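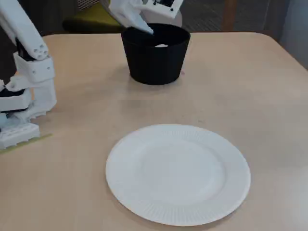
I have a drawer of real plates. They are stoneware, they match, and they were a housewarming present from my sister-in-law, who still checks on them when she visits. I have eaten toast off a paper plate every morning since June.

It started with the move. The plates were in a box marked KITCHEN FRAGILE, which was under a box marked KITCHEN MISC, which was under the couch, more or less. So I bought a stack of paper ones, the thin white kind with the pleated rim, meant to last the week. Then I finished the stack and bought another, and by that point it was a lifestyle.

My friend Yanling Du has views on this. She grew up in a house where paper plates came out for birthdays and funerals, and she says she can't sit down at my place without wondering which one she's at. She also thinks the pleats are a lie. They look structural. Put a spoonful of baked beans near the edge and you find out what kind of structure.

I will defend the pleats. A paper plate without them is a coaster. With them you can manage a sandwich, a pickle and a modest pile of chips, one-handed, as far as the back steps. I wouldn't try soup, although I have tried soup.

The other fixture on my table is the black pot. I bought it at Grosance, the garden place out past the car wash, for a fern that lasted 5 weeks. The fern went out with the yard waste and the pot stayed where it was, because it's a decent pot, and a decent pot with nothing in it will not stay that way for long in my house. Twist ties went in. Then the little packets of stuff that come inside shoeboxes, a spare key to something, a birthday candle shaped like a 7. I call it the pot. "Check the pot" is now a thing I say to guests, and to be fair to the pot, it usually comes through.

Ximeng Qian, who lives downstairs and owns a label maker, offered to sort it for me. I said I'd think about it. She came up anyway, tipped everything out on a plate (paper, it was what I had) and made little groups. Tape and string. Batteries, status unknown. Something she held up to the light for a while and put in a group by itself. We threw out most of it and the rest went back in, and I haven't been able to find the scissors since.

What I like about the table itself is the color, a pale beige that the catalog called Oat Mist or Fog Oat, I forget. It was sold to me as forgiving. It forgives crumbs. It does not forgive smudges, and after a wipe-down it has streaks, which I've decided are part of the mottling. I've used three kinds of spray on it and my opinion is that they all move the same smudge to a different part of the table.

The stoneware comes out in December, when my sister-in-law does. I should probably wash it before then, or at least find out which drawer it's in now.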